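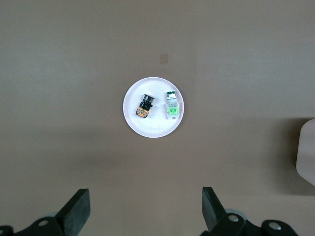
## 押しボタン、白い小皿にふたつ

左は黒にオレンジ、右は白に緑。つやのある黒い頭も、緑のキャップを囲む銀色の輪もいいのですが、盤に取り付けたら裏に隠れてしまうブロックのほうがこんなに鮮やかだなんて、もったいないくらいです!

## スイッチ棚のギャラリーについて

工業用の押しボタンスイッチが好きで、気づけば手元に158個。このページでは、棚から気に入ったものを出してきて、少しずつ載せていきます。機械の操作盤についている、あの丸いボタンです。普段は前から見える丸い顔しか目に入りませんが、外して横に寝かせると胴があって、爪があって、お尻に色つきの接点ブロックがくっついている。この横顔がたまらなく好きなんです。

集めはじめたのは、ダルトコム(Daltcombe)の部品市で1袋1,000円の詰め合わせを買ってから。20個ほしいと思って行ったわけでもないのに、帰りの電車でもう袋を開けてひとつずつ眺めていました。隣の席の方、カチカチうるさくてすみませんでした。

## 並べるときのこと

小皿に載せるのは友人のDima Jaberさんのまねです。Dimaさんはボタンを和菓子みたいに皿に盛る人で、初めて見せてもらったときは本当に感激しました。白い皿だとオレンジや黄緑がぱっと立つし、転がりやすい丸い頭のものも落ち着いてくれます。台は地味な茶色がいちばん。派手な布も試しましたが、ブロックの色とけんかしました。

2個ずつ組にするのも楽しくて、同じ系統でそろえるより、色も頭の形も違うものを隣どうしにするほうが好みです。片方を斜めに、もう片方をまっすぐに置くと、なんとなくおしゃべりしているように見えませんか?

## 次に載せたいもの

1月の部品市で見つけた照光式と、鍵つきのセレクタスイッチ。どちらもまだ磨いている途中です。緑のブロックの仲間が増えたら、緑だけの一皿もやってみたい。黄色い接点ブロックをお持ちの方、ぜひ見せてください!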